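Unit 6: Did recruiting do it? Reading a turnaround season
Sport Management seminar handout, Didenden campus
Prepared by Malathi Pinto

Read before the seminar. Bring the Hurkitz season tables, printed or on a screen, I don't mind which.

1. The story we are asked to believe

Most of you will have met the turnaround story in one form or another. A university team loses for years. A coach arrives, signs one or two players, and the team wins. The athletics office then writes it up as a matter of character and vision, and the local paper copies the release out with the adjectives intact.

Our case is the Stemmont women's volleyball program, which went from 5 wins to 19 over two seasons under head coach Latrice Achterberg. The usual explanation is the arrival of setter Despina Tudose as a transfer. I have no quarrel with Tudose, who was plainly very good. My quarrel is with the word "because", which gets thrown around in sport writing as though it cost nothing.

2. What changed besides the setter

Go through the two seasons side by side and you will find at least the following:

The schedule. Stemmont dropped three non-conference opponents who had beaten it in straight sets and replaced them with smaller colleges. Somebody chose that, and it is seldom mentioned.

The conference. Buzatu, champions in the bad years, graduated most of its starters in the same spring. A team can climb a ladder by standing still while others step off.

The roster. Twelve players were carried in place of nine. Fewer matches were played by people with taped ankles.

The close sets. In the losing season Stemmont lost nearly every set that went past 25. In the winning season it took most of them. Some of that may be composure. A fair bit of it is the ball landing where it lands, and we should be honest about how little we can separate the two. 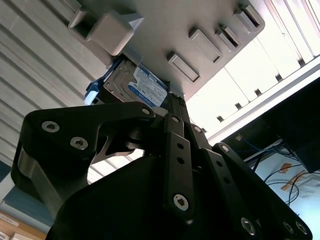

3. Assists, and why I distrust them

Tudose finished her second season with 1605 assists, a program record, and the figure turns up in every profile of her. Ask what it measures. A setter is credited when a teammate turns her set into a kill. If the hitters improve, her total goes up. If the team plays more sets, her total goes up. If the home scorer is generous, up it goes again.

The career total, 2627, has the same trouble spread over a longer stretch. Divide by sets played before you compare her with anybody, and even then compare her only with setters who ran a similar offence. Stemmont used a single setter. Several of its rivals used two and split the work, so their leaders look ordinary on paper.

Petrică Ghiță's chapter in the reader argues that hitting percentage with and without the setter on court is a fairer test. I agree in principle. In practice Tudose was on court for almost 48 of every 50 rallies, so the "without" column is tiny and consists mostly of sets already won or lost. Ghiță mentions this in a footnote. It belonged in the main text.

4. Regression, again

We covered this in Unit 4 and the quiz suggests it didn't take. A team that wins 5 matches has probably been bad and unlucky. Take the same players, change nothing, and you would expect a somewhat better year. Any coach hired after a dreadful season gets that improvement as a welcome gift, and any coach hired after a brilliant one gets the bill.

How large was the gift here? I don't know. Ibsa Sisay has a rough estimate from the set margins, which he will take you through in the second hour. Be as hard on his assumptions as you would be on mine – he has been warned.

5. What would change my mind

I could be persuaded that Tudose was the main cause. I would want to see Stemmont's passing numbers hold steady across both years, so that better passing could be ruled out. I would want results against the opponents who stayed on the schedule, taken alone. And I would want some account of the October losing streak, when the same setter and the same coach dropped four in a row and the vision was apparently on holiday.

6. For the seminar

Find one turnaround story from a sport other than volleyball. Write half a page on which rival explanations the author ignored. Quotes from the coach don't count as evidence, and neither do quotes from the coach's former players.

Work out assists per set for Tudose and two other setters in the Hurkitz tables. Show your working. Note any season where the number of sets is missing and leave it out.

Late work goes in the box outside my office, with your tutorial group on the front.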